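Cable Wear on the Picking Cell: A Record of the Fault

June 7, 2021

This entry sets down the fault that stopped our bin picking cell, the steps taken to find it, and the changes made before work resumed. I maintain this blog in a personal capacity, and the opinions in it are mine. Barbara Sadowski, who is responsible for safety at the Lis workshop, has read the text and corrected it in two places.

The cell performs a simple task. The arm reaches into an open bin, picks up a loose object, and releases it elsewhere in the same bin. The control program, which we call Gulutum, selects the object and plans the motion. Nam-gil Lim wrote most of the planner, and I am responsible for the hardware and the wiring.

The first sign of trouble was a dropped signal from the gripper. The program reported that communication had been lost, and the arm performed a protective stop above the bin. The connection returned when the controller was restarted. I recorded the event as a software timeout and permitted the run to continue. That decision was mine, and it was wrong. Our own rules state that an unexplained stop is to be treated as a hardware fault until the hardware has been inspected.

The same stop occurred 3 more times that week. On the last occasion the signal was lost while the gripper was closing, and the arm continued to move for a short distance before the stop took effect. No person was inside the marked area and no one was hurt. The gripper struck the bin wall with enough force to shift the bin against its clamps. Ms. Sadowski withdrew permission to operate the cell that afternoon.
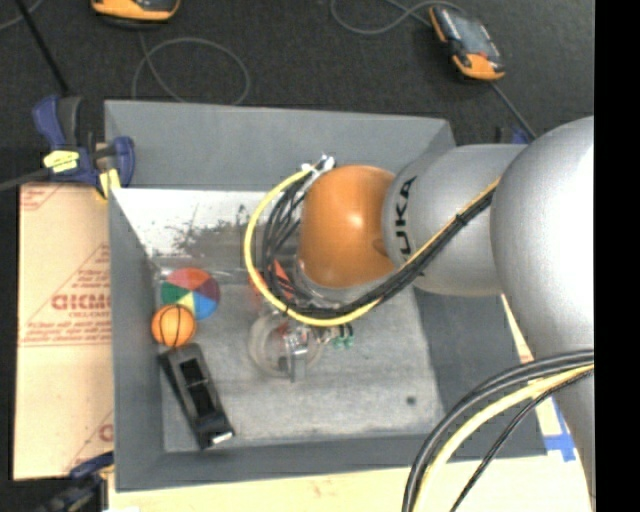 The arm over the bin, with the cable bundle looped beside the orange wrist joint.

Our inspection began with the cables. A bundle that runs along the outside of an arm must have enough slack for the wrist to turn freely, but any slack can catch or rub. Ours had been tied when the cell was first assembled in October, for a set of motions much smaller than those the planner now uses. When Mr. Lim widened the permitted wrist range in the spring, neither of us reviewed the cable routing. There was no step in our procedure that required it.

With the power locked out, we released the ties and examined each cable by hand. The gripper signal cable had a flattened section where it bent most sharply. The outer jacket was intact, and a quick look would not have found the damage. We connected a meter and flexed the cable slowly; the reading dropped out at the same point each time. The replacement came from Pledico and was fitted the following morning.

The delay in stopping was a separate matter and, in my view, the more serious one. Gulutum waited for 5 missed messages from the gripper before it requested a stop. The figure had been chosen early in the project to avoid nuisance stops, and it was never revisited. It has now been set to 2. We have had more interruptions as a result, and we accept them.

The following changes are in effect:

The cable bundle is inspected by hand, with power locked out, before the first run of each day.
Any change to the wrist range requires a slow test through the full motion, with a second person watching the cables.
A lost gripper signal may not be cleared by a restart alone. The cause must be written in the log and signed.
The bin clamps are checked for tightness after any contact with the wall.

Mr. Lim has also asked Kutent to quote for a guided cable sleeve – a purchase we postponed last year on grounds of cost. I supported that postponement at the time.

The cell returned to service at reduced speed after 7 days. Ms. Sadowski will review the log before full speed is permitted, and no date has been set for that review.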